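Review: Dandberg Series 2 Magnetic Screwdriver Set
Equipment Reviews, Whiteley Public Library Technical Services
Posted 7 Jul 2018

The Technical Services department maintains the public computers at the main library and at the Clelta branch. Most of the work is routine: replacing drives, adding memory, clearing dust and retiring machines that have reached the end of their service. Hand tools are used daily, are shared among several staff members, and wear out sooner than the manufacturers suggest. The department reviews new tools before placing a standing order, and publishes the results so that other libraries of similar size may make use of them.

The Dandberg Series 2 is a boxed set of 44 pieces sold for general computer and small appliance repair. It was considered as a replacement for the Grimatari set that the department has bought since the Clelta branch opened. The Dandberg set was purchased at the regular retail price of $75. No discount was requested and the manufacturer was not told of the review.

Contents

The set consists of a main handle, a short handle for confined spaces, a flexible extension, a rigid extension, tweezers, a plastic prying tool and a range of bits. The bits are arranged by type in a hinged case, with sizes printed beside each slot. The printing is legible under ordinary room lighting, although the two smallest sizes in the star-shaped group are set so closely together that their labels may be confused.

The case closes with a single latch. The lid can be detached and used as a parts tray, and its inside surface is divided into six shallow wells. Staff found this arrangement useful and used it more often than the separate magnetic dish already on the bench. 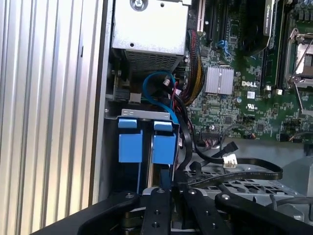 The main handle

The main handle is the strongest feature of the set. It is thick enough to grip firmly and has a free-turning cap that rests in the palm, so that light downward pressure can be kept on the bit while the fingers turn the shaft. Over a long afternoon this reduces strain in the wrist. Two members of the department who had complained of soreness with the Grimatari handle reported none with this one.

The surface of the handle is a rubber-like material with shallow grooves. It does not become slippery in warm weather, but it does hold dust and lint, and it must be wiped with a damp cloth at the end of each day. The short handle has the same covering and the same drawback.

Fit of the bits

A bit that fits poorly will damage the screw, and a damaged screw can turn a ten-minute repair into an hour of work. The cross-head bits in the Dandberg set seat deeply and show very little play. The flat bits are acceptable. The hexagonal bits are slightly undersized in the smaller measures, and one of them rounded at the corners in the fourth week of use. It was replaced by the seller without charge, after a delay of 18 days.

The department keeps a tally of screws removed and replaced during any tool review. For this set the tally stood at 841 when the review period closed. Apart from the hexagonal bit noted above, no piece failed. The most heavily used cross-head bit shows some loss of its dark finish at the tip but has kept its shape.

Magnetism

The holder at the end of the shaft contains a magnet that passes its pull through to the bit. The pull is moderate. A case screw of ordinary length is held securely when the driver points straight down, and will usually stay in place when the driver is held level. Longer or heavier screws need to be steadied with a finger.

The department considers this strength well chosen. A stronger magnet picks up stray screws from the tray and makes small ones difficult to release. Readers who work mainly on tall equipment racks, where screws must be carried upward at arm's length, may prefer something stronger.

The extensions

The rigid extension adds enough reach for most desktop machines and locks into the handle with a clear click. There is no visible wobble. It was used for fasteners deep inside the case and for those close to a side wall, where the width of the main handle would otherwise get in the way.
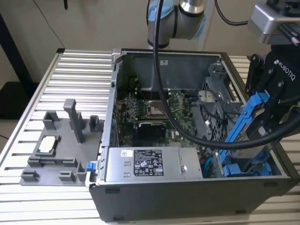
The flexible extension is less satisfactory. It bends readily, but turning force is lost along its length and the bit tends to jump as the screw comes free. Staff stopped using it for tightening after the first week. It remains of some use for loosening a screw that has already been started by other means. Buyers should not let its presence in the box influence their decision.

Tweezers and prying tool

The tweezers are adequate. Their tips met evenly when new and still do. The prying tool is made of soft plastic and marks easily, which is preferable to marking the equipment, but its edge had become rough by the end of the review period. Replacements are sold separately in packs of five.

Comparison with the Grimatari set

The Grimatari set costs less and includes a ratcheting handle, which the Dandberg set lacks. Some staff missed the ratchet, particularly when removing long screws. On the other hand, the Grimatari bits are softer, and the department has been replacing the common cross-head size twice a year. The Grimatari case also has a weak hinge – three of the four cases now in service are held shut with rubber bands.

When the cost of replacement bits is taken into account, the difference in price between the two sets is small over a period of two years.

Care and storage

The instructions consist of a single folded sheet. They recommend a drop of light oil on the turning cap every six months and advise against storing the set in a damp place. The set should be checked against the printed slots before the case is closed, as the smaller bits are easily left behind in the lid.

Rating and recommendation

Handle: very good
Bits: good, with reservations about the small hexagonal sizes
Extensions: rigid, very good; flexible, poor
Case: good
Value: good

The department has approved the Dandberg Series 2 for purchase. Two sets will be ordered in August, one for the main library and one for the Clelta branch. The existing Grimatari sets will be kept for loan to the public through the tool lending shelf, where the ratcheting handle is popular with borrowers.

Staff at other libraries who wish to examine the set before ordering may arrange to do so at the Technical Services counter during normal opening hours.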